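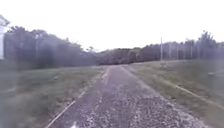

Baltasar Cisternas had already done 20 kilometres by the time we met for breakfast at half past seven, and he was still grinning about it. He walks every day of the year, in whatever colour of weather turns up, and February is his favourite.

"Everyone tells me I'm mad, it's stinking hot," he says. "But you get out at five and the magpies are going off and you've got the whole place to yourself. I love it!"

The habit began in a leap year, when his mate Lorcan Corrigan bet him he couldn't manage 366 days in a row. He managed it, flu and all, and then just kept going. Corrigan, who is 80, now joins him for the flat stretch between Scanlon and Trullinel.

"Lorcan sets the pace," Cisternas says. "He'd tell you otherwise, but I'm the one puffing."

What does he think about out there? Dinner, mostly, and old songs — he reckons he knows 2000 of them, and having heard him launch into three over his eggs, I believe it. He's also fussy about socks (wool, always) and cheerfully relaxed about boots, which he resoles until the cobbler begs him to stop.

Next up is the long way round to Lamard, with two nights in his tent. "I've been looking at that map since I was a kid," he says, reaching for the last bit of my toast. "Lorcan's bringing the tea."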